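Keeping a Separate Account for Irregular Bills

Household budgets are usually drawn up by the month, yet many of the costs that upset them do not arrive monthly. Car insurance, boiler servicing, school uniforms and the dentist all fall due at their own times. When such a bill is met from the current account, the shortfall is often carried into the following month.

The method I have followed since April of last year is a plain one. I listed every irregular bill from the previous twelve months, added them together and divided by 12. A standing order for 137 pounds now leaves my current account on the day after I am paid and goes into a savings account kept for this purpose only. I opened it with 500 pounds, as two large bills were due before the balance could build up.

The account should allow withdrawals without notice. A slightly lower rate of interest is acceptable in return - the money is meant to be spent. I review the list once a year and alter the standing order if premiums have risen.

Bedding and other household linen were left off my first list and have been added to the second. 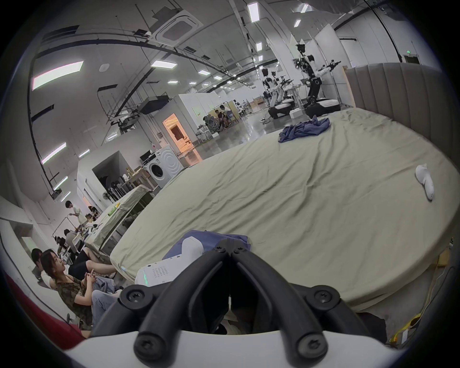 Carol Rowbotham wrote that she prefers to keep a separate pot for each bill, as a single balance tempted her to borrow from the car insurance to pay for other things. Her bank allows up to 31 such pots at no charge. Readers whose banks offer the same may wish to try it, although the total set aside each month will be unchanged.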